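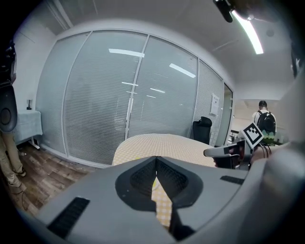
Shows, Visits & Open Days

Open day at Varthorpe – who else went?

gearlash
2018-06-22
Just got back and my feet are killing me, so you get this while it's fresh. I took the afternoon off for the Varthorpe open day and ended up staying until they started turning people toward the exit. The photo is from the grasping room, the one with the curved glass wall and the blinds, where they let you try the hand-held gripper at the round table with the yellow check cloth. Loved it! I was expecting to stand behind a rope and watch an arm wave at me, same as the Lillitz thing in March, and here they just hand you the tool and tell you to go ahead.

It's a weird feeling for the first few minutes. You keep wanting to use your wrist the way you normally would and the fingers end up somewhere else. I went around twice (the line was short by then) and the second go was a lot smoother.

Also sat through the talk by Tiziana Bellini, who was good, and took real questions for 20 minutes. Anyone else there?

mossyback43
I was there in the morning and I'm going to be the grump. I drove 97 miles and I wanted to see a robot do something by itself. Me holding a gripper over a tablecloth is me doing the work. If I want to pick stuff up with a claw I've got one in the garage for light bulbs.

gearlash
Ha, fair enough on the drive. But did you stay for the talk? She went into how they use what people do with the hand tool to teach the arm. I thought that was the whole point of the room.

mossyback43
Left before that. The schedule on the web page had it at a different time from the one they told us at the door, and I wasn't going to hang around to find out which was right.

pell_n_mell
Question from somebody who couldn't go – is that square black and white thing in the photo the tracking marker? The blocky one on the bracket, over the jaw. We tried printed markers on our club arm and lost them every time the overhead lights hit the paper. Looks like plenty of ceiling light bouncing off the glass in there, so I'm curious if they had trouble.

gearlash
Yep, that's a marker. I asked about glare and the guy on the table said matte print and don't laminate. I didn't see any readout while I was holding it, so I can't tell you how well it was tracking.

pell_n_mell
We laminated ours. Of course we did. Thanks!!

Dovetail_Ken
I'm with gearlash on this one. I took my daughter and she got more out of ten minutes with that thing than she did from the whole Wastoreck tour, where it was 40 people shuffling past a fence. My one complaint is the weight. It's fine for me but her arm was tired pretty fast, and I think they should put out something to rest your elbow on.

mossyback43
See, Wastoreck I liked. Real cells, running real parts. Different strokes I guess.

Dovetail_Ken
No argument that the cells were nice. Couldn't hear a word the guide said though.

caputo_fan
Did they say anything about the Caputo arm? Last I heard it was supposed to be on the floor this summer.

gearlash
Not in the talk. There was a closed door with the name on it down the hall and that's all I've got – I did try asking and got a very polite smile. If you go to the next one, get there after lunch, park in the back lot, and sign up for the talk when you walk in.

mossyback43
If they post the next date, put it in this thread. I might give it another shot. Might.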